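The Bottle Problem

December 6, 2022
By the Pladholm Night Desk

By the time I got the door open, Omum was already sulking. I know, I know, arms don't sulk. But I'd spent seven months in that room on the second floor of the Sutanto building, and when you sit with one machine long enough you start reading moods into how it parks its elbow.

I was supposed to be finishing a study for Devudville, the people who paid for the table and most of my lunches. The idea was simple enough to fit on a napkin (it did, I still have the napkin). Let the arm learn to pick up bottles from people guiding it by hand, then check if it learns more from clean, perfect runs or from the messy ones where somebody fumbles and has to recover. Everybody upstairs was betting on clean. I had my money on messy -- four dollars of it, in an envelope taped under my desk.

So I made my coffee and started the evening round. Thirty grasps, clear plastic only, because clear plastic is the worst. Depth cameras look right through it and see the table, or the wall, or God knows what. Back in February, Omum used to close its fingers on plain air, lift it very carefully, and set it down again like it had done me a favor.

"Not tonight," I told it, and hit go. 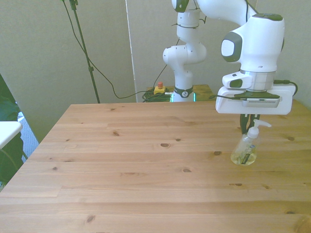 The bottle with the pump on it, fingers around the neck. 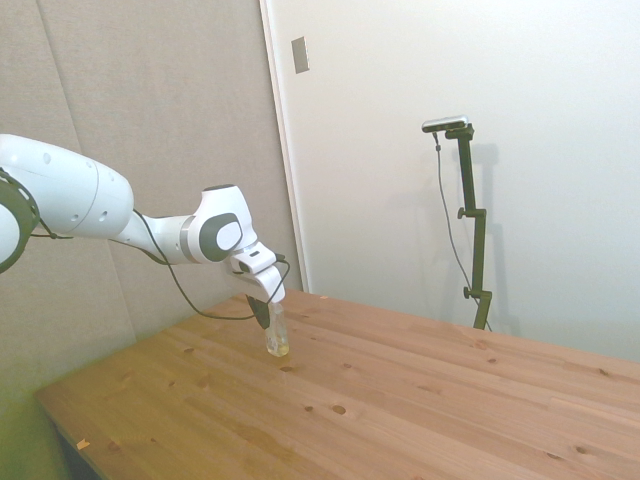

Does it help a robot to see people make mistakes?

It can, as long as the person fixes the mistake before the run ends. A perfect run only teaches the arm what to do when everything is already going well. A fumble with a good recovery shows it the way back from trouble, and trouble is where it spends most of its time.

I typed that into the notes file word for word, question and all, then sat there feeling pretty smart for a person with coffee on her sleeve.

Then the numbers came in. The policy trained on clean runs had missed seven. The one trained on messy runs had missed two. I ran the script again in case I'd swapped the folders, which I have done, and which I will deny if Devudville asks. Same answer. Seven and two!

I should have gone home right then. But I got curious about those two misses, so I pulled up the logs and watched the joint angles scroll by. Both times the arm had come in a little high, stopped, backed off to the left, and dipped before trying again. A funny little dip, like a curtsy. It wasn't in the code and it sure wasn't in the clean runs. I went through the messy ones until my eyes hurt, and there it was, over and over, in every session with my initials on it.

It was mine. Whenever I miss a grasp I drop my wrist and let out a breath before I go again. I'd been doing it since my first week and never noticed, and Omum had picked it up from me along with the useful stuff.

I thought about trimming it out. It would have taken maybe ten minutes, and the paper would be tidier -- no awkward paragraph on operator habits, no reviewer asking whose habits. I even had the files selected.

Then I peeled the envelope off the bottom of my desk, put it in my coat, and queued up another round. On the first miss the arm backed off to the left and dipped its wrist, and I caught myself breathing out right along with it.

More stories from the Night Desk
The Elevator at Sutanto
Letters to a Vending Machine
What the Snow Plow Heard

Contact the Night Desk | Copyright 2022 Pladholm Night Desk | Back to top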